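Two-arm cell: fingertip wear and re-zeroing
Forum > Workshop > Small cells and benches

dmac_antsaoi wrote:
Finally got an evening with the Wostby pair and I'm delighted with how they're running! I swapped the fingertips on both arms, did the zero routine twice and went straight to pick and place on the target disc in the simulator before letting the real ones loose. The right arm used to shove the block sideways every time it closed. My fix was dropping the closing force to 18 per cent and slowing the last bit of the approach. Same numbers went over to the bench cell afterwards.
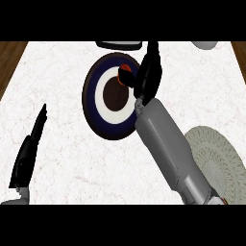 How often should the finger screws be checked?
Every 1,000 cycles, with the arm parked and the power off.

I keep a tally on a card taped to the controller, low tech but it works.

jarmila_b wrote:
Lovely stuff. I'd argue with the 18 though. On our Hemine cell anything under 25 lets the block twist when the wrist turns, and then it goes down crooked. Have you tried softer pads and leaving the force alone?

dmac_antsaoi wrote:
I have, and they picked up so much dust I was wiping them twice a day. Might be worth another go with the ribbed ones - are those what you use?

jarmila_b wrote:
Ribbed, yes, the thin ones. Wipe with a damp cloth, never solvent, it turns them to chewing gum.

azlan_s wrote:
1,000 seems fussy to me. I go to 2,000 and have had one loose screw since October. Thread lock on all of them, tiny dab.

Gajdos_R wrote:
Azlan, that depends on the load, surely? Ours carry a camera bracket on the wrist and the screws creep much sooner. I'm with Daithí on this one.

Also, do zero the left arm first if they share a table. I did it the other way round for months and always had the left one sitting about a millimetre out. Love this hobby but it does punish you for skipping the manual.

azlan_s wrote:
Fair point about the bracket, mine carry nothing extra. Still not going back to 1,000 :)

dmac_antsaoi wrote:
Left first, noted! Ribbed pads ordered as well. I'll run them at 18 and again at 25 and post both logs.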